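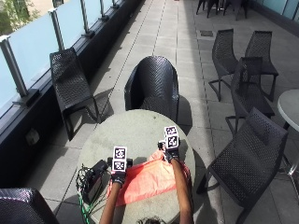 Wivesard Hand Capture Kit – Frequently Asked Questions

General

What is the kit for?
It records how a person's hands move during manual tasks, so the recordings can be used to train or test robot manipulation policies. The Wivesard kit covers tabletop work: folding, sorting, wiping, packing. It does not include a robot, and none is needed to record.

What does the operator wear?
A pair of gloves, each with a marker mount on the back of the hand and a sensor unit strapped under it. The mount is two stacked white cubes with printed fiducial patterns. Forearms can be bare. Long sleeves are allowed if the cuff stays clear of the strap.

Why cubes and not flat tags?
A flat tag drops out of tracking when the hand rolls. A cube usually leaves at least one face readable from a fixed camera, and the second cube covers cases where fingers or cloth hide the first.

Does the kit work outdoors?
Yes, with limits. Direct sun can wash out the printed faces, and bright folds in a cloth can upset auto exposure. Lock the exposure on the fixed camera before the first take and check it again if the light changes. The electronics are not rated for rain.

Can the gloves be used with soft items?
Yes. Cloth is the most common material in customer recordings. Vinh Cao's team at Pramside recorded 1,328 takes with towels and napkins alone. Expect more marker loss than with rigid parts, mostly when fabric is lifted over the back of the hand.

Setup

How large a table do I need?
Any table that holds the task items and leaves room for both forearms. Round tables are fine. The software takes its origin from the calibration board and ignores the table edge.

Where should the cables go?
Off the side of the table away from the dominant hand. Leave enough slack for a full reach, then anchor the bundle at one point. Cables crossing the work area are the most frequent cause of rejected takes.

How long does calibration take?
Four minutes for both hands. Repeat it whenever a glove is taken off or a mount is loosened. The procedure is in section 4 of the manual, revised in August by Štěpánka Polák.

Can I add a hand-held gripper camera?
Yes. The software accepts one wide-angle stream in addition to the fixed camera. The wide lens distorts heavily toward the rim – straight rungs or rails come out as arcs – so load the lens profile before computing any poses. At close range one rounded object can take up most of the view and leave only part of the hand electronics visible. Those takes are usable for contact and texture, less so for tracking.

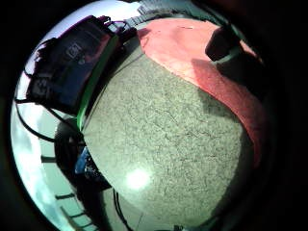 Data and support

What format are the recordings in?
Video is stored per camera, with a separate file for hand poses and one for sensor readings. All streams share one clock. Export scripts for common training formats are included, and the source is open to license holders.

How much storage should I plan for?
The reference set recorded by Hường Khổng holds 3,755 takes on a single desktop drive array. Size per take depends mainly on camera resolution. Pose and sensor files are small by comparison.

What happens when markers are lost during a take?
Short gaps are filled from the sensor units and flagged in the pose file. Long gaps are left empty. The threshold can be changed, but we advise against raising it for cloth tasks.

Are the gloves washable?
By hand, with the mount and sensor unit removed. Air dry. Tumble drying shrinks the palm and shifts the mount position.

Can I buy single parts?
Gloves, straps and cube mounts are sold separately through Bartoš. Sensor units are sold in matched pairs only. The part number for the spare cube set is 527.

Who do I contact about a fault?
Write to Thiện Bùi on the support desk. Attach the session log and the serial numbers of both sensor units.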